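Gulura Tire Fitment Table

Version notes and field guide for the Gulura fitment table, kept by Rosângela Araújo for the Civeo parts desk. Last full rebuild: Aug 22, 2018.

What it is

A flat table that matches passenger cars and light trucks to the tire sizes they can take. The table has 1,152 rows. One row is one vehicle, one trim and one axle, so a car with different sizes front and rear takes up two rows. It was put together for counter staff who look up a size while a customer waits, and it is also used by the Anier stock program to suggest reorders.

Files

fitment.csv — the main table
sizes.csv — every tire size that appears in the main table, with load index and speed rating
changes.txt — edits made between rebuilds, newest first
old_codes.csv — retired part codes and what replaced them

Columns in fitment.csv

make, model, year_from, year_to, trim: as printed in the owner's manual. Trim is blank when all trims share one size.
axle: F, R or B (both).
size: written without spaces, for example 225/65R17.
load and speed: the lowest values allowed for that vehicle. A tire rated higher is fine.
psi_cold: the door placard figure for normal load. Towing pressures are not in the table.
rim_width: in inches, to the half inch.
source: M for manual, P for placard, S for shop measurement.

Where the data came from

Most rows were typed from owner's manuals. The rest come from door placards read at the Bragança shop, where cars on the lift were checked against the manual and the placard was kept if the two differed. Shop measurements were used only for rim width. No customer names or plate numbers were recorded.
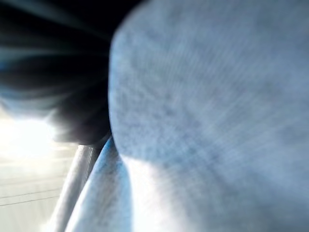 Placard rows need more care than manual rows. Sun and old wax wear down the print, and a 3 can pass for an 8 when the light is poor. Glare does the same thing, and a bright white patch like the one in the photo will wipe out detail almost completely on a placard too. If the size or pressure can't be read straight off, leave psi_cold empty and put "check" in the trim column. There are 26 rows marked this way now, and they should be cleared in September.

Known problems

Rows for vehicles with dual rear wheels were removed in the last rebuild. They had been entered with the wrong axle code and gave bad reorder counts.

Winter sizes are listed only where the manual names one. A missing winter row does not mean the car can't take a smaller wheel.

More than 40 older rows have no speed rating. The import script fills these with a dash — don't treat the dash as a rating.

Spare tires are not covered, full size or compact.

Loading

The files are UTF-8 with commas and a header row. Read size as text. Some spreadsheet programs turn model names such as 9-3 into dates, so import the file with all columns set to text instead of opening it by double-click. The stock program reads the table in batches of 20 rows and stops at the first bad one. The row number it reports does not include the header.

Corrections

Send the row number, the old value, the new value and where the new value came from. Changes without a source go back to the sender. Accepted changes are added to changes.txt first and moved into fitment.csv at the next rebuild.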